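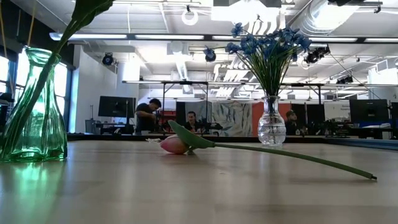 Artificial Flowers: Frequently Asked Questions
Zavasura Home – Last updated 9 Jun 2022

Can I put artificial stems in water?
We don't recommend it. Most of our stems have a wire core, and water reaches it through the cut end. If you want the look of a filled vase, use clear acrylic gel or glass pebbles.

How do I shorten a stem?
Bend it back and forth at the point you want until the plastic splits, then cut the wire with pliers. Don't use kitchen scissors. A tulip for a low vase can lose a third of its length and still stand well.

My tulip arrived flat. Is it damaged?
No. Stems are packed tightly and the leaf gets pressed against the bud. Bend the leaf outward with your fingers, working from the base up. Creased petals can be warmed with a hair dryer on low for a few seconds and smoothed by hand.

Which vase should I choose?
For one heavy stem with a large leaf, choose a vase with a thick base, such as the ribbed green Kleinschmidt. For a bunch of thin stems, a narrow neck holds them together at the bottom and lets the flowers spread at the top. The small Sisilton works for this.

Why does the green change along the stem?
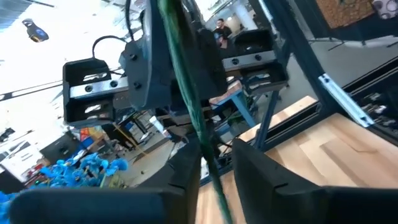 Green stem with paler streaks along the middle.
The color is applied unevenly on purpose. Streaks and brownish marks are part of the finish and vary from stem to stem, so we don't accept them as a fault.

How do I clean them?
Dust with a soft dry brush every few weeks. For sticky dust, wipe with a damp cloth and dry right away – no soap on the petals.

Can I keep them outdoors?
Only under cover. Direct sun fades pink and blue first.

Do you sell in bulk?
Yes, from 300 stems. Write to Honeylyn Tiongson in our trade office. Bulk orders for spring should reach us by the end of September.

Can I return a stem I have cut?
No. Uncut stems can be returned within 3 weeks in the original sleeve.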